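Festermont Simulation Service: Frequently Asked Questions

General

What does the Festermont service provide?
Festermont supplies simulated kitchen environments and recorded manipulation episodes to organisations that train or evaluate robot arms. Subscribers receive the environments, the episode library and access to a scheduled evaluation queue. Physical hardware is not included.

Who may subscribe?
Subscriptions are open to universities, registered training organisations and companies. Individual researchers should apply through their home institution. Enrolment for the coming term closes in April.

How large is the episode library?
The current release contains 3,000 episodes across 16 kitchen layouts. A further 884 episodes are held back for evaluation and are not distributed to subscribers under any licence.

Is Festermont related to Tredness?
Tredness was the name of the pilot program. Licences issued under that name remain valid until their stated expiry and will be honoured at the original rate.

Licensing and accounts

How many users does a standard licence cover?
A standard licence covers 30 named users at a single organisation. Names may be changed at any time by the account administrator. Shared logins are not permitted.

May we publish results obtained with the service?
Yes. Publications should cite the release number and state whether the evaluation queue was used. Still images may be reproduced with the credit line "Festermont Simulation Service". Redistribution of complete episodes requires written authorisation from Zdislava Oravec, Licensing Manager.

Can we cancel part way through a term?
Cancellation takes effect at the end of the current term. Fees already paid are not refunded, except where the service has been withdrawn by the provider.

Technical questions

Which camera views are supplied?
Each episode includes a view from the gripper and at least one fixed view of the work area. The views share a common clock and may be downloaded separately.

Why does an object sometimes fill most of the gripper view?
The gripper camera moves with the arm, so an object close to the fingertips may conceal much of the bench behind it. Subscribers who need an unobstructed view of the layout at that moment should use the fixed view.

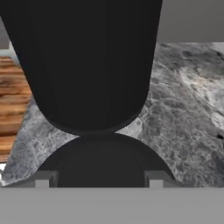

Gripper view: a black object between the fingertips, with the marble countertop behind.

Can surface materials be changed?
Bench, cabinet and wall finishes may be selected from the materials catalogue. Custom finishes can be prepared on request and are quoted separately.

Whom should we contact about a faulty episode?
Please lodge a report through the subscriber portal, quoting the episode number and release. Reports are reviewed by Vojtěch Kadlec, Technical Services.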